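# Renting a table at the Adamden indoor market

These are the things stallholders ask us most. If your question isn't covered, email the market office or come to the desk by the north door on any trading day between 8 a.m. and noon.

## Booking

**Who can rent a table?**

Anyone over 18 who is selling their own goods. That includes crafts, baked goods, plants, used books, records, clothing and household items. You don't need to be a registered business to rent for a single day. If you trade with us more than 6 times in a calendar year we will ask for a copy of your seller's permit.

**How far ahead do I need to book?**

Bookings open on the first of the month for the following month. Tables along the window wall go first. The back row near the loading door usually has space until the week before.

**Can I pick my spot?**

You can ask for a row, and we try to honor it. We can't promise a particular table number. Regular stallholders keep their place from month to month as long as they pay by the deadline. If a regular gives up a place, we offer it to the next person on the waiting list.

**Can I share a table with a friend?**

Yes, up to two sellers per table. Both names have to be on the booking form, and one of you has to be the main contact. The main contact is responsible for the fee and for any damage.

**What if I need to cancel?**

Tell us by the Thursday before and we will move your fee to another date. After that the fee is not returned. Weather is not a reason for a refund, as the market is indoors and runs all year. If we have to close the hall ourselves, you get a full refund or a new date, whichever you prefer.

## Setting up

**When can I get in?**

Doors open to stallholders two hours before the public. Please unload first, move your vehicle to the lower lot, and then come back to set up. The loading door closes when the market opens. If you arrive later than that you will have to carry everything in through the front.

**What do I get with my table?**

One folding table and two chairs. We don't supply tablecloths, lamps, racks or extension cords. A cloth that reaches the floor at the front looks better and gives you somewhere to keep empty boxes out of sight.

**Can I bring my own shelves or clothing rails?**

Yes, if they fit within your space and don't lean on the walls or on a neighbor's table. Nothing should be taller than a person. Grid panels need feet or a brace at the back. If a display wobbles when you push it lightly with one hand, we will ask you to lower it or take it down.

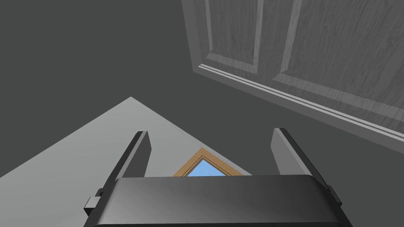
Leave the aisle in front of your table clear at all times. Signs, baskets and sample trays have to stay behind the front edge of the cloth. The fire marshal checks this, and so do we.

**Is there power?**

Only in the window row and at the food tables. Ask for it when you book, as there is an extra charge. Cords must be taped down along their full length. Kettles, heaters and hot plates are allowed at food tables only. Battery lights are fine anywhere.

**Is there Wi-Fi for card payments?**

There is a stallholder network and the password is on the sheet you get at check-in. It slows down late in the morning when the hall is full. Many sellers use their own phone connection for the card reader and keep some cash as a backup. We can't make change at the desk.

## Food sellers

**Do I need a permit to sell baked goods?**

For bread, cookies, jam and other things that keep at room temperature, you need a home kitchen registration from the county. For anything that has to stay cold or hot, you need a temporary food permit. Bring the original and keep it on the table. Lindalva Bezerra handles food bookings and can tell you which form applies. Please write to her before you fill anything in, since the county does not refund the wrong one.

**How should I label things?**

Each package needs the name of the food, the ingredients in order of weight, any major allergens, and your name and address. Handwritten labels are fine if people can read them. For loose items, put the same information on a card next to the tray.

**Can I give out samples?**

Yes, from a covered container with toothpicks or small cups. Have a bin for the used ones on your side of the table.

## On the day

**Can I leave early if I sell out?**

Please stay until closing. Packing up during trading hours blocks the aisles and makes the hall look half shut. If you have an emergency, come to the desk and we will help you out by the side door.

**Who looks after my table if I need a break?**

Most people ask a neighbor. Take your cash box with you. The market is not responsible for lost or stolen goods.

**Can I bring my dog?**

Service animals only. This applies to shoppers as well.

**Is there anything I can't sell?**

Live animals, weapons, alcohol, tobacco, vaping products, fireworks, recalled children's items and copies of brand-name goods. Used car seats and used bike helmets are also out. If you aren't sure about something, send a photo to Bendik Vik at the market office before the day.

## After the market

**How do I leave my space?**

Fold the table and chairs and stack them by the stage. Take all your trash home, including cardboard. The bins in the hall are for shoppers. Pull up any tape you put down. We charge a cleaning fee if a space is left dirty, and it has to be paid before you can book again.

**Can I store stock between markets?**

No. Anything left in the hall after closing goes to the lost property shelf for two weeks and is then donated.

**How do I join the waiting list for a regular place?**

Fill in the short form at the desk. You need to have traded with us at least 2 times first. The list is longest in April and before the holidays, and shorter in summer.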